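The Chair That Promised to Fix Your Back

Is the self-assembled "posture seat" worth the money, or are we paying for the word posture?

August 22, 2020

Sometime in March, a great many people sat down at the kitchen table to work and found out what a kitchen chair is for. It is for eating dinner, which takes half an hour. By the end of the second week the complaints had started: the stiff neck, the dead leg, the ache low down on one side. The furniture business heard them before the doctors did.

What followed was a rush on a kind of product that had been sitting quietly in catalogs for years. The posture seat is a molded shell, usually plastic, usually white, that comes in a flat box and goes together at home. Some stand on their own base. Others strap onto a chair you already own. All of them come with a drawing of a spine, and the spine is always blue when it is happy and red when it is not.

I have now lived with three of them, and I have read more brochures than I would wish on anyone. I started out doubtful. I am still doubtful, though the reasons have shifted.

Take the claims first. Clinden, the best known of the three, says its seat "returns the spine to its natural line." I wrote to ask what line that was, and whose. The reply ran to two pages and used the word "natural" eleven more times. It pointed me to a study, which I asked to see. The study was a survey. It had been handed out to 47 buyers, all of whom had already paid for the seat, and it asked them whether they felt better about how they sat. Most did. I would too, if I had just spent $195 on it.
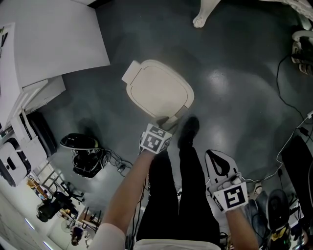 Otano is more careful, or has better lawyers. Its box says the seat "may support good habits," and you could print that on a bag of carrots. The company has a program to go with the product, six weeks of short exercises sent by email, and I will say this much for it: the exercises are fine. They are the same stretches a gym teacher would have given you. You can do them without the seat. I did them without the seat for the last two weeks and noticed no change at all, except that I had somewhere to put my feet.

Then there is Guerreiro, which sits at the top of the market and does not want to be mentioned in the same breath as the others. Its full set, with the base, the shell, the arm pads and a footrest, costs $2,195. For that you get nicer plastic and a longer warranty. You also get an instruction book that opens with four pages on the company's values before it tells you which way up the base goes.

Assembly deserves a word, as it is where the sellers have been cleverest. Putting the thing together yourself is sold as part of the cure. Guerreiro calls it "getting to know your support." Otano talks about "a first act of care." What it means is that you are on your hands and knees on the floor for an afternoon, twisting to reach a clip, in exactly the position the brochure tells you to avoid. My back was never worse during this whole exercise than on the three days I spent building the cure for it.

There is a reason companies like to have you do the work, and it has little to do with backs. People think better of a thing they have put together. They are slower to send it back, too. A box that has been opened, with its film peeled off and one clip slightly bent, is a hard thing to return with a straight face. Clinden gives you thirty days. Its returns page asks for all the original packing, including the inner bags, and I would like to meet the household that still has the inner bags.

Now for the part that bothers me more. The idea under all of this is that there is one right way to sit, that you have been doing it wrong, and that the wrongness is why you hurt. I went looking for good support for that idea and came back with very little. The advice I kept running into was duller. Move more. Change position before you get sore. Get up when the kettle boils. A soft chair is all right and so is a hard one, provided you don't stay in either until dark.

That is poor news if you sell chairs. It explains why so much of the sales talk is about "alignment" and so little is about getting up.

A small shop in Usmont, where I went to try a few models side by side, had the only honest sign I saw all summer. It was taped to the till and read: "If it feels good after an hour, ask us again tomorrow." I asked if it had hurt sales. I was told that people mostly took it for a joke.

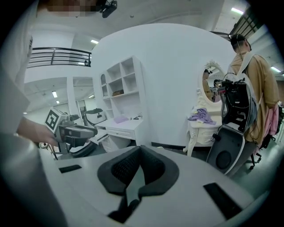 A cushioned V-shaped pad set in a white and gray body.

So should you buy one? If your present chair is broken, you need a chair, and a posture seat is a chair. The Clinden is sturdy and wipes clean. The Otano is lighter and easier to store, and the emails stop when you ask them to, a thing I tested twice. I would not buy the Guerreiro with my own money, and I would want a long talk with anyone who planned to buy it with mine.

If your chair is not broken, try a folded towel behind the small of your back for a week. Set a timer for every half hour and walk to the far end of the house when it rings. If you still want the seat after that, check the returns page before you open the box, and keep the bags.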